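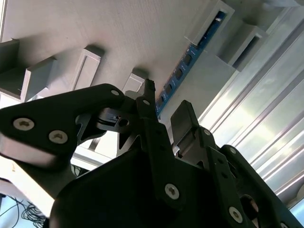

Black linkages and plates with hex-socket screws.

Parnik Horano front carrier

Low-mount pannier carrier for touring and utility bicycles with rigid forks

The Horano is a pair of independent side frames, left and right, which bolt to the fork and carry one pannier each. A removable hoop over the tyre ties the two sides together. It replaces the earlier Lai carrier, and the fork fittings are compatible with it, so owners of a Lai can change to the Horano without buying new brackets.

Each side frame is bent from a single length of aluminium tube and closed with one weld at the rear of the lower rail. The Lai had three welds per side. Two of them were close to the fork eyelet, where the load from the pannier is highest, and the new frame has no weld in that area.

Specification

Maximum load: 18 kg, both sides combined, divided equally
Weight: 438 g, both side frames, without hoop and fittings
Vertical adjustment: 66 mm
Upper rail length, usable for hooks: 152 mm
Material, frames and hoop: aluminium
Material, fittings: stainless steel
Finish: black powder coat
Sold as: pair, with hoop and fitting kit

The load figure applies to the complete carrier with the hoop fitted. Without the hoop the limit is halved. We don't recommend riding without it on unsurfaced roads at any load.

Fork compatibility

The Horano needs a rigid fork with a threaded eyelet at the dropout and a second mounting point partway up the blade. The second point may be a threaded boss on the outside of the blade, a boss that passes right through it, or a clamp from the fitting kit. The adjustment range covers most steel touring forks. If the boss on your fork is unusually high, measure from its centre to the centre of the dropout eyelet and send us the figure before ordering.

Clamps must not be used on carbon forks or on tapered aluminium blades. A carbon fork with proper threaded inserts is acceptable if the fork maker permits a front carrier. Check the maker's load limit as well, and use whichever limit is lower.

Suspension forks are not supported. The two sides have to move together with the axle, and the bolts in the kit are too short for the adaptors sold by other firms.

Disc brakes: the lower bracket on the left has a stepped spacer that brings the frame clear of the calliper. Two spacers are supplied. Use the thin one for rim brakes and for callipers tucked behind the blade, and the thick one for everything else. Fitting the thick spacer on both sides does no harm, but the bags will sit further out than necessary.

Fitting

Fit the lower bolts first and leave them a turn loose. Swing the side frame up to the upper mounting point, set the height so that the upper rail is level with the ground, and start the upper bolt by hand. Fit the hoop last. If it has to be sprung open to reach both frames, one of the spacers is wrong.

Tighten in the order lower, upper, hoop. Medium thread lock should be used on every bolt, including the hoop. Check them again after the first loaded ride — the powder coat beds down under the washers and the bolts lose some tension. After that, once a month in regular use is enough.

The brake hose or cable must not run between the side frame and the fork blade. On forks with a guide on the inside of the blade there is nothing to change.

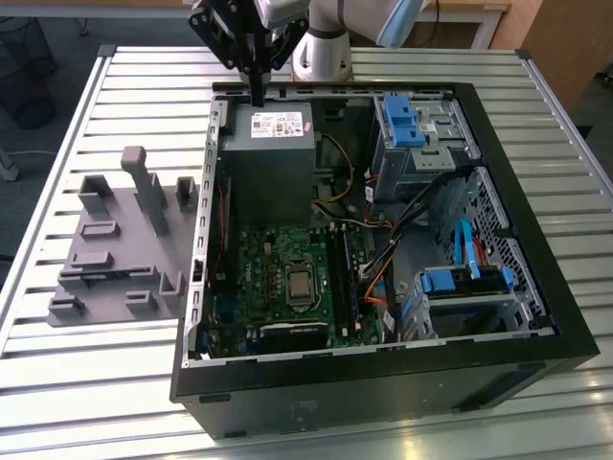
Desktop tower with its side panel off, on a slatted aluminium worktable.

Panniers and hook spacing

Any pannier with adjustable hooks and a lower anchor will fit. The rail is shorter than on a rear carrier, and the outer edges of the hooks must fall within the usable length given above. Bags with fixed hooks intended for the rear may be too wide. The rail accepts the standard inserts supplied with most hooks, and the inserts should be fitted. Bare hooks rattle, and will wear through the coating in a season.

The anchor stops on the lower rail are movable. Set the stop so that the anchor hook is pushed gently against it when the bag is in place. Bags should be packed with heavy items low and close to the wheel, with both sides matched as nearly as practical. A difference between left and right is felt at walking pace and when riding with one hand.

Changes from the Lai

The upper rail is level along its whole length. On the Lai it dropped slightly towards the front, and a pannier with worn hooks could creep forward.

The hoop is now separate and can be replaced without replacing a side frame. It has a drilled tab for a mudguard stay, but not for a lamp. A lamp bracket that bolts to the hoop is in preparation.

The coating is thicker at the contact points. This was altered after a winter of use at Dustdale, where the roads are salted from the first frost and the test carriers had begun to show bare metal under the hooks by spring. Gervasio Domínguez, who looks after the frame jig, also moved the upper slot inboard to clear wider hub flanges.

Spares

All parts are sold singly: left frame, right frame, hoop, spacer set, clamp set, anchor stops and bolt kit. State the carrier model when ordering a frame. Bolts, clamps and spacers are common to both models; hoops are not.

Bent side frames should not be straightened. The tube work-hardens at the bend and is likely to crack later, usually on the inside of the curve. Scratches can be touched up with any black enamel suitable for aluminium.

Not included: thread lock, hex keys, hook inserts, panniers.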